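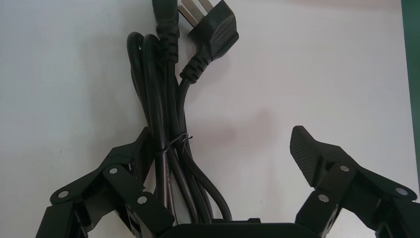
Power cords are the worst-documented objects in most houses. The device has a label, the power brick has a label, and the cord between the wall and the device has a few raised letters in black plastic that can only be read with a flashlight held nearly flat against them. I spent an August evening going through the cord drawer, and these are my notes.

The first pass was by appliance end. I used four bins: three-hole computer type, figure eight, cloverleaf, and everything else. The plug end matters less in this house since most of them fit the same outlets, but I kept right-angle plugs separate from straight ones. A right-angle plug sits flatter behind a bookcase or a desk. On a power strip it can cover the next outlet, depending on which way the cable leaves the body, so I try each one on the strip before it goes back in the drawer.

The second pass was inspection. Run the full length through your fingers and feel for flat spots, nicks, or a place where the jacket is stiffer than the rest. Then flex the strain relief at both ends. The ribbed collar should bend evenly and come back. If it has split, or if the jacket has pulled out of it far enough to show the inner conductors, the cord is scrap. I cut the plug off before it goes in the recycling box so that it can't come back. Two went that way, both from the old Rolska monitor.

Coiling is where I had been doing it wrong. For years I wrapped cords around my hand and elbow, which puts a twist in every turn, and the cord remembers it. What I do now:

Hold both ends together and let the cord hang from the fold.
Fold it in half again, and once more if it is a long one.
Keep the bends round. A hard crease at the fold is the same as a nick, only slower.
Put the tie at the middle of the bundle, well away from the collars.
Give the tie two turns and stop. It should slide a little if you push it.

On ties: the thin wire kind that comes on new cords is fine for storage and poor for anything you open weekly. The wire fatigues and the ends poke out and catch on the next bundle. Krisztina Erdős at the Temgate repair evening uses hook-and-loop strips cut to 17 cm, and I have copied her for the cords that travel. The rest keep their wire ties until they break.

Labels go on last. Masking tape folded over the cable near the appliance end, with length and type in pencil. Ink faded on the previous set. I also write the bin number, which was Mizanur Barua's suggestion and has saved me some arguing.

The drawer itself is a Jääskeläinen unit, deeper than it needs to be. Bundles stand on end in it, folds up, tape facing forward. Everything fits except one heavy extension cord, which hangs on a hook in the hall closet. I still have a cloverleaf cord that matches nothing we own, and it is staying until I have checked the projector.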